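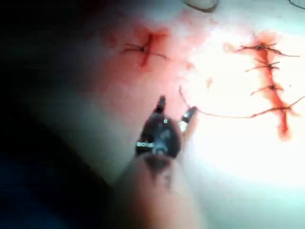
Two cuts with stitches across them.

OK so it's October and I have not posted in ages. Hurried one, typing on the bus. Subject is mending. Specifically the coat.

Bought it secondhand in Terano, 24 dollars, big gray wool thing, lining hanging out at the hem like a tongue. Figured I'd fix it in an evening. That was three weeks ago. Still at it!

Things I know now. Polyester thread on old wool, bad idea, it saws right through. Cotton is better. Short lengths, arm's length at most, or it knots up on you and you say words. Wax it. I used a candle stub and that worked fine.

Also pins. So many pins. I own 50 and wanted more.

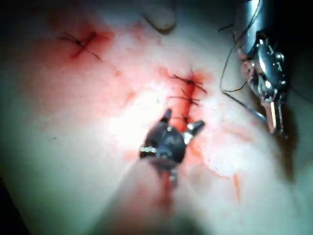 Terano, October

Back at the kitchen table, lining is half in. The left pocket was the worst of it, a tear right at the corner where your hand goes in and out all day. Put a little patch behind it, sewed around twice, then went over the edge again with tiny stiches becuase I didn't trust it. You can see them if you look. I don't mind. My grandmother's mending always showed and it outlasted the clothes.

Buttons next. Got a card of them from Cluko, the craft place by the station, and one was cracked so now I'm one short. They close at 2 on Tuesday, who closes at 2. Walked all the way there for nothing and had soup instead. Good soup though (lentil, too much lemon, would go back).

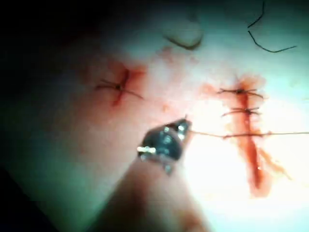
Thread held in the tip of the metal jaw, blood smeared along the longer cut.

Where was I. Buttons. Leave a bit of slack under them on a thick coat, wind the thread around underneath to make a stalk, otherwise the front puckers when you do it up. Ask me how many I sewed on flat first. All of them.

Still to do: hem, cuffs, the loop you hang it by. Then socks. There's a bag of socks behind the door that's been there since we moved to Onuoha Street and I keep not looking at it.

My stop. More when the hem's done.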